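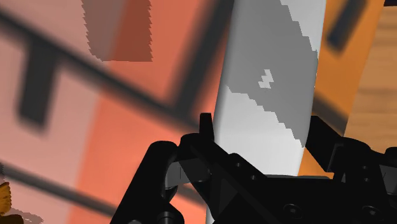
Figure 1. Black gripper with a pale cylinder between its jaws (render).

# Memory Slots and Timings on a Budget Desktop

Aidan Ó Flaithearta and Áine Ó Dubhghaill
Computer Hardware II, final report, May

## 1. Question

Our project looked at how much performance a cheap desktop loses when its memory is installed badly. We tested three setups: one stick, two sticks in the wrong slots, and two sticks in the slots the manual recommends. We then changed the timings on the best setup to see if manual tuning was worth the time for a normal user.

## 2. Test machine

The machine came from the shelf in the Dunne lab. It has a six-core processor with integrated graphics, a Vunance micro-ATX board with four memory slots, and a 600 watt power supply that is far bigger than it needs. The memory was a Vultesitz DDR4 kit, two sticks of 8 GB, rated for 3200 MT/s with the profile turned on. With the profile off, the board ran it at 2133.

We left the processor at stock settings and used the cooler that was already on it. The case side panel stayed on for all runs. The operating system was a clean install with updates turned off and no network cable plugged in.

## 3. Method

We used Benine, the small benchmark program written for this course. It has a copy test, a latency test and a compile test. Each setup got five runs of each test. We threw out the first run and averaged the other four. Between setups we shut the machine down, moved the sticks, and let it sit at the desktop for ten minutes before starting.

We also played back the same recorded section of a racing game at 720p, using the integrated graphics, and logged the frame rate. The goal was to stay above 60 frames per second.

## 4. Results

| Setup | Copy (relative) | Compile (relative) | Game held 60 fps |
|---|---|---|---|
| One stick | 1.00 | 1.00 | No |
| Two sticks, same channel | 1.01 | 1.02 | No |
| Two sticks, both channels | 1.87 | 1.09 | Yes |

The copy test showed the biggest change. Putting the second stick in the same channel as the first gave us more capacity and almost no extra speed. Moving it over one slot nearly doubled the copy result.

The compile test barely cared. It is mostly limited by the processor, and the 9 percent gain was smaller than we expected going in.
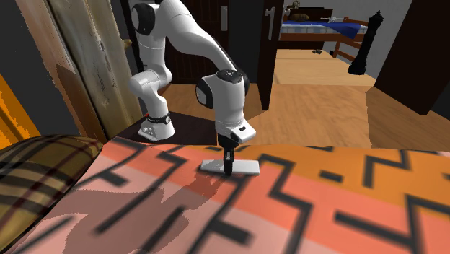 Latency was harder to measure. Our first set of numbers jumped around so much that we could not rank the setups at all. Áine found that the processor was dropping to a low power state between samples, so we set a fixed clock in the firmware and ran all of it again. After that the four kept runs agreed to within 2 percent.

### Manual timings

Starting from the rated profile, we lowered the primary timings one step at a time. CAS 16 down to 15 was fine. CAS 14 booted, and it passed the short memory check, but the long check reported 1,154 errors before we stopped it. We went back to 15 and left it there.

Voltage stayed at 1.35 V the whole time. We had agreed with the lab that we would not raise it.

The tuned setup was 3 percent faster in the latency test and showed no difference in the compile test. Getting there took two afternoons and some 700 minutes of memory checks – most of that with neither of us in the room.

## 5. Problems

- The board has no speaker and no code display, so a failed boot looks the same as a slow one. We waited three minutes each time before clearing the settings.
- One slot needed more force than the others. Aidan thought the stick was in when only one clip had closed, and we lost an hour to it.
- Only one kit was tested. Another kit might handle CAS 14 with no trouble.

## 6. What we would recommend

Use two matching sticks, put them in the slots marked in the manual, and turn on the rated profile. On this machine those steps gave nearly all of the improvement. Manual timings can be skipped unless the person enjoys doing it.

If we had more time we would repeat the game test with a separate graphics card. We expect the gap between one channel and two would shrink – but we did not test it.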